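Radard Claims Register
by Lorkell
Software for tracking proofs of claim in business and personal bankruptcy cases

Radard keeps one list of every claim filed against a debtor, with the amount, the class, the supporting papers and the current status of each. It is made for small law offices and for in-house credit departments that file claims themselves. It runs in a web browser. There is also a desktop edition, Domo, for offices that keep their files on their own server.

Each claim has its own page. You enter the creditor's name, the amount claimed, whether the claim is secured, and the date it was filed. Attach the invoice, the note, the security agreement or whatever else backs it up. If the claim is amended later, the old version stays under the new one and can be opened or printed at any time. 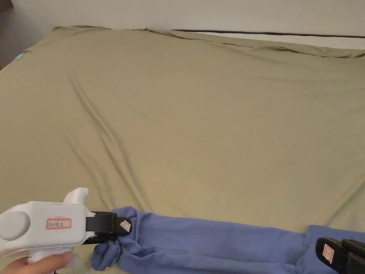

Deadlines

Enter the bar date once for the case and Radard puts it on every open claim. Reminders go to the person assigned and to one backup. You choose how many days ahead they are sent. If the court moves the date, change it on the case page and the reminders move with it. Old dates are kept in the case history.

Radard does not work out deadlines from the rules. Someone in your office has to read the notice and type in the date.

Objections and transfers

An objection is logged against the claim it concerns, with the ground, the response date and the hearing date. Several claims can be tied to one omnibus objection. When a claim is sold, enter the transfer and the buyer's address. Notices created after that carry the new name, and the seller stays in the history.

Claims that overlap with a lawsuit pending elsewhere can be linked to it by case number. The linked case shows at the top of the claim page, along with a note on whether the stay applies. The note is yours to write.
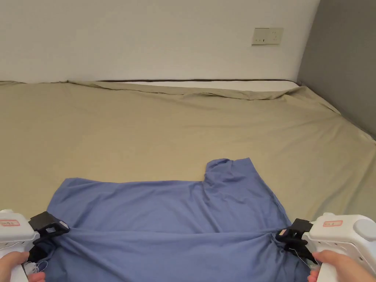
Irfan Harahap wrote to ask whether a claim marked as disputed still counts toward the totals on the voting report. It does, unless you set a voting amount of zero. The setting is under Case, Voting, Disputed Claims. Elie Hattar asked for the same report sorted by class first and creditor second, and that layout has been in the Reports menu since August.

Reports

Claims by class
Claims by status
Open objections with hearing dates
Transfers
Voting amounts
Distribution worksheet (Office and Domo only)

All reports can be saved as PDF or as a spreadsheet. The distribution worksheet fills in shares from the percentages you enter for each class. Check it against the confirmed plan before any payment goes out.

Editions

Solo: 3 users, up to 100 claims per case
Office: 25 users, no limit on claims
Domo: installed on your server, 25 users, no limit on claims

All editions allow any number of cases. A Solo account can be moved to Office in the middle of a case with nothing to re-enter. Moving from Office to Domo is done by our support desk and takes one business day. 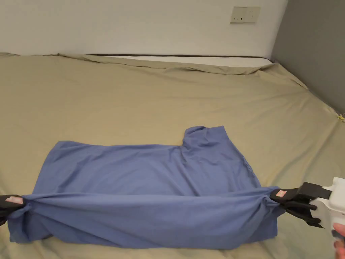 Blue T-shirt on a khaki bed sheet

Importing from other programs

Radard reads comma-separated files and the export format used by Ahonen. Columns are matched on screen before anything is saved. Attachments do not come across from Ahonen and must be uploaded separately, up to 100 files at a time. Rows with a missing amount are brought in and flagged.

Support

Support is by email and phone during business hours and is included in every edition. The desk can help with the program but cannot give legal advice on a claim.

Page updated Thu 2 April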